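Omside Pearls – Your Questions Answered
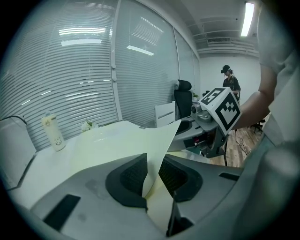 A sheet of paper at the desk.

We get a lot of letters about pearls at Omside, and we love every one of them! Rocío Aguirre has gathered up the ones that come in most often.

How can I tell if my pearls are real?
Rub two of them together, very gently. Real pearls feel a tiny bit gritty, while glass ones feel slick. If you're still not sure, bring them in and Valdis Hunt will take a look under the loupe – he's happy to do it and there's no charge.

Are cultured pearls real pearls?
Yes, they are! A person gets the process started, and the mollusk does all the rest. Nearly all the pearls sold today are cultured, including the whole Plidari line.

What size should I pick for a first strand?
Most folks end up very happy with 8 mm, though do try a few on if you can.

How often should I have them restrung?
Every 2 years if you wear them a lot (and if you do, good for you).

Can I wear them in the shower?
Please don't. Soap is hard on pearls and water weakens the silk.

Related questions
Caring for opals
Choosing a clasp
Visiting our Palacios shop
Ring sizing by mail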